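Riding the Gremham and Illow Light Railway: Your Questions

Last updated 8 February 2026

Where does the line go?

From Gremham to Illow, and then, after the driver has walked to the other end and finished his tea, back to Gremham. There are four stops in between. Drurance is the one with the bench.

How long does it take?

The timetable says 50 minutes. The timetable was written by an optimist, so leave a little room if you're meeting a connecting bus.

Do I have to book?

Only for the December specials, which sell out early and are full of children who have eaten a lot of fudge. On ordinary running days you can buy a ticket at Gremham or from the guard. If you board at Drurance, the guard is your only choice, and he prefers small bills.

Can I bring a bicycle?

Yes, up to four per train, in the baggage car. Tandems count as two. We have had this argument and would like not to have it again.
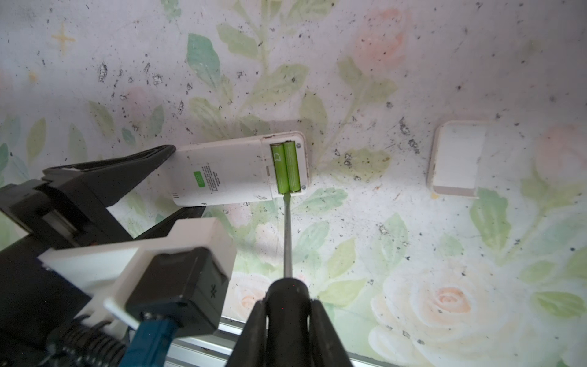
What time does the last train leave Illow?

The last departure is at 4:50 p.m. on every running day. Miss it and you have a seven-mile walk along the county road, or a long talk with the only cab company in Illow.

Are dogs allowed?

Dogs ride free on a leash. Seats are for people, though the rule is better known among the people than the dogs.

Why did we stop in the middle of a field?

That's the passing loop at Nic Giolla. The train coming the other way has to clear the single track before yours can go on. It normally takes nine minutes. If sheep are involved, add sheep.

I left something on the train. Who do I ask?

Write to Eoin Kavanagh at the Gremham ticket office and tell him which train you were on. He keeps lost property until the end of the season and has more umbrellas than any one man needs. Please describe yours in more detail than "black."

Can I get a refund if it rains?

No. The cars have roofs.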